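Pludasthorpe Home Cooking Program
Progress report to the Cemisau Fund
Submitted by Jonatan Grønli, program manager, 7/23/25

1. Where we are

The program is in its second year. It teaches basic cooking to adults who have recently moved into their own housing, most of them for the first time. The grant pays for the lead instructor, the food, and the take-home boxes. The town continues to provide the kitchen on Grustum Road at no charge.

We have now finished the spring course and the first half of the summer course. The spring course had 18 people enrolled at the start. The summer group is slightly smaller, as we expected with school being out.

The course plan changed after March. The original version put soups and stews first, then eggs, then vegetables. Participants told us they wanted meals they could make after work on one burner, so Hideaki Okabe rewrote the first half of the plan around rice, eggs, and canned beans. Soups have moved to the end. Seasoning now gets a full session of its own. In the first year it was spread over several evenings and people missed parts of it.
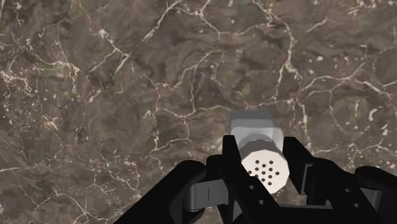 Does the seasoning session need extra money?
It does not. The salt, pepper, and dried herbs come out of the regular food budget, and what is left over goes into the take-home boxes.

2. Attendance

About 80 percent of the people who started the spring course stayed through the last session. The ones who left mostly did so in the first two weeks. We called each of them. Work hours were the usual reason, and two had moved out of town. We have asked the housing office to share shift information, with permission, before people sign up, so that we can place them in the afternoon or evening group from the start.

The evening group fills first. The afternoon group still has open places, and we are not asking to add a third group this year.

3. Food and supplies

Food costs were close to plan through the spring. Eggs cost more than we had allowed for and rice cost less. We switched to the larger bags of rice from Yoshida, who deliver to the back door and take returns on unopened bags. Cooking oil was over budget because the early sessions used a lot of it. The new recipe sheets give an amount for oil in spoons, and use has gone down.

We spent $500 from the equipment line on replacement knives, cutting boards, and a second set of measuring cups. The old knives were kept for opening packaging. No other equipment purchases are planned before the end of the grant year.

The storage rules were also rewritten. Anything moved out of its original package must now have a label with the contents and the date. Cleaning products stay under the sink in the locked cabinet and do not go on the shelves with food. Okabe goes over both rules at the start of every course.

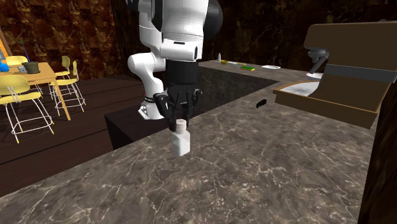 White bottle with a ribbed cap, upright on the counter.

4. Recipe sheets

The sheets are printed in large type on one side of the page. There are 7 in the current set, and three more are in draft. The lentil sheet has been held back because the cooking time was wrong for the small pots most people have at home. Okabe is testing it again at a lower heat with the lid on.

Several participants asked for a sheet on using leftovers. We agree that it is needed and have added it to the fall list.

5. Next steps

The summer course runs to its planned end date. After that we will visit participants who agreed to a follow-up and ask what they are cooking at home. The questions are the same ones we used last year.

We would like to move the unspent printing money to food for the fall course. The total grant would stay the same. Please let us know if this requires a formal budget change or if a letter is enough.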